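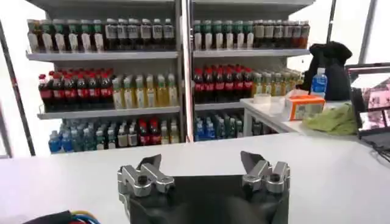
Selon Heriberto Pacheco, je ferais mieux de boire de l'eau du robinet et de me taire. Il me l'a écrit après ma dernière chronique, en deux lignes, sans formule de politesse, et je dois dire que l'idée se défend. Seulement voilà, l'eau du robinet ne s'achète pas au rayon boissons, et c'est du rayon boissons que je veux parler.

J'y entre chaque mardi avec une intention simple : prendre un thé glacé. J'en ressors avec une bouteille que je n'ai pas choisie, ou que j'ai choisie comme on choisit une file à la caisse, par lassitude. Les colas à bouchon rouge sont là, épaule contre épaule, comme des gens qui n'ont pas l'intention de vous laisser passer. À côté, des boissons jaune pâle dont je n'ai jamais su qui les buvait. Les bleues, elles, logent souvent en bas, dans l'ombre de la tablette du dessus. J'ai une tendresse pour les bleues. Aucun fruit de ma connaissance n'a cette couleur, et elles l'assument.

On me répond que c'est cela, le choix. Je veux bien. Mais quand une étagère reprend à peu près ce que propose sa voisine, j'appelle cela du papier peint. Le magasin Nurley, en bas de chez moi, a refait son rayon en janvier : plus de mètres, plus de tablettes, et les mêmes boissons, répétées jusqu'au mur du fond. La direction parle d'une offre élargie. Elle l'est, en effet, si on la mesure au décamètre.

Ruth Villca, qui a tenu une épicerie pendant 12 ans, trouve que je fais le difficile. Une rangée pleine rassure, dit-elle : le client prend plus volontiers la dixième bouteille que la dernière, qu'il soupçonne d'avoir été refusée par tous les autres. Elle a raison et j'en suis la preuve. Devant une bouteille seule sur sa tablette, je recule, je cherche le défaut, je regarde la date. Devant trente, je tends la main sans réfléchir.

Reste que l'on pourrait m'épargner la gymnastique. Je demande que les prix soient collés sous les bouteilles qu'ils concernent – c'est une lubie, je sais. Je demande que la limonade Tamayo cesse de déménager tous les quinze jours, car j'ai passé l'âge de lui courir après. Et je voudrais qu'on remonte les bleues d'un étage, le temps d'un essai. Si elles ne se vendent pas mieux, je m'engage à en acheter une. Monsieur Pacheco, s'il le souhaite, pourra la finir.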